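La retraite de novembre nous a donné des ailes ! Trois jours de silence à Grodiseck, 53 participants, et des méditations à l'aube que beaucoup voudraient déjà revivre (moi la première).
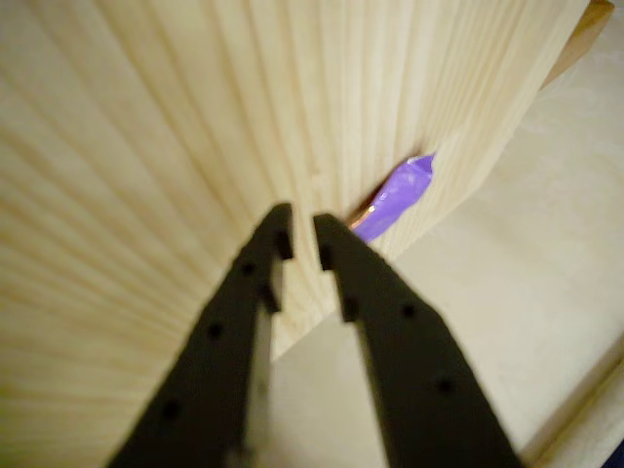
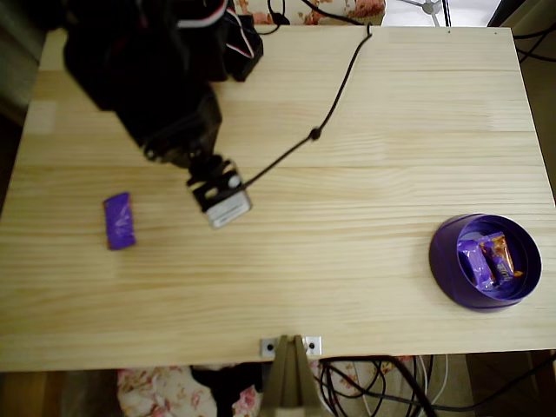 *Cercle de méditation de Brivard – Pôle retraites et enseignements*

On recommence donc le **samedi 11 janvier 2025**, salle Khoury, avec une journée consacrée au souffle et au chant des mantras. Il reste 18 places ! Prenez un coussin, un châle bien chaud et de quoi partager le repas de midi. Inscriptions à l'accueil, rue Tustis.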